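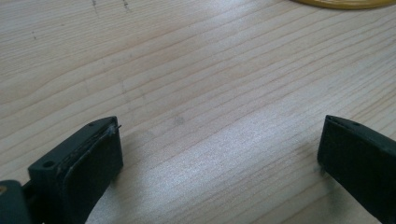 The table at our office in Tundthorpe

Tundthorpe Shared Cars: progress report to the Prandlow Fund, second period
Prepared by Deepika Poduval, project coordinator
Last updated: July
2 shares 0 comments

Dear colleagues of the Fund,

With this report I inform you about the work done since the spring, the money spent until now, and two matters where we are behind the plan. I try to keep the same order as in the grant agreement, so that it will be easy to compare.

1. The cars

We have now four cars in use, as it was planned. Three of them are small petrol hatchbacks and the fourth is the electric one, which came to us five weeks late. The seller had to replace the charging socket before the handover, and we preferred to wait and not to accept the car with a promise. During this time the members from the north side of the town were using the petrol car at the station car park, and I am afraid it was very often booked.

All four cars have passed the inspection at the Heffernan garage. Two of them needed new front tyres and one needed brake pads at the rear. The invoice is in Annex B. Heffernan gives us a fixed price for a service until the end of the grant, and also a place in their yard when a car cannot be parked in the street.

2. Members and trips

At the end of the period the club had 41 members. The target in the agreement was 50, so here we are below. The number of trips is better than we expected: 461 trips were completed. The usual trip is a short one, to the hospital, to the big shops, or to bring a child to some activity. In the evening after 7 p.m. the cars are mostly standing, and we think about a lower evening price.

Several persons began the registration and did not finish it. Nandini Mudaliar has telephoned them, and the most frequent difficulty was the check of the driving licence. People with a foreign licence did not understand which side of the document they must photograph. She has rewritten this page in simpler words, and she also sits now in the library one afternoon each week to help people to register in person.

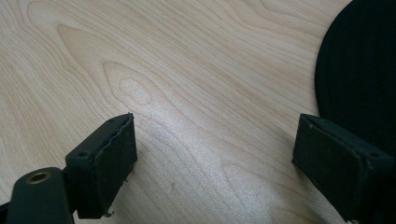

Tundthorpe office, the same table

3. Booking system

We moved from the shared calendar to Onerov in the fourth week. The members can open the car with the telephone, and the mileage is recorded without paper. The change was not completely smooth. For nine days the system sent the confirmation messages in the wrong hour, because the clock of the account was set to another time zone, and two members came to a car which was still away. We apologised to both and gave them back the fee.

The fuel card is still separate from Onerov. Nandini enters the receipts by hand, and this costs her half a day every month. The supplier says that a connection will be possible in autumn - I would not like to count on it in the plan.

4. Money

The insurance was higher than in our budget. The difference is £552 for the year, and it comes mainly from the drivers under 25 years, whom we had promised to accept. We ask your permission to move this sum from the line "Printing and signs", where we spent less than foreseen. All other lines are within the limit of the agreement. The full table is in Annex A.

5. Damage and complaints

We had three small damages: one mirror, one scratched bumper and one wheel cover which was lost. No person was hurt. The complaints were mostly about cleanliness, and especially about dog hair. From June we pay for one cleaning of each car every two weeks, and since then we received only one complaint of this kind.

6. Next steps

Until the next report we want to reach the 50 members, to decide about the evening price, and to sign the agreement for the second charging point. The council has asked for a drawing of the cable route, which we sent, and we wait for the answer. We would also like to invite you for a visit. The drive from the station to our office is over 20 minutes by bus, but of course we can fetch you with one of the cars.

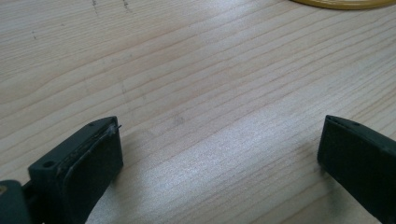
Can a member take a car for a whole weekend?

At the moment the longest booking is 24 hours. We will look at this limit again when the electric car has been in use for three full months.

With kind regards,
Deepika Poduval

Annex A: Budget table
Annex B: Invoices for inspection and repairs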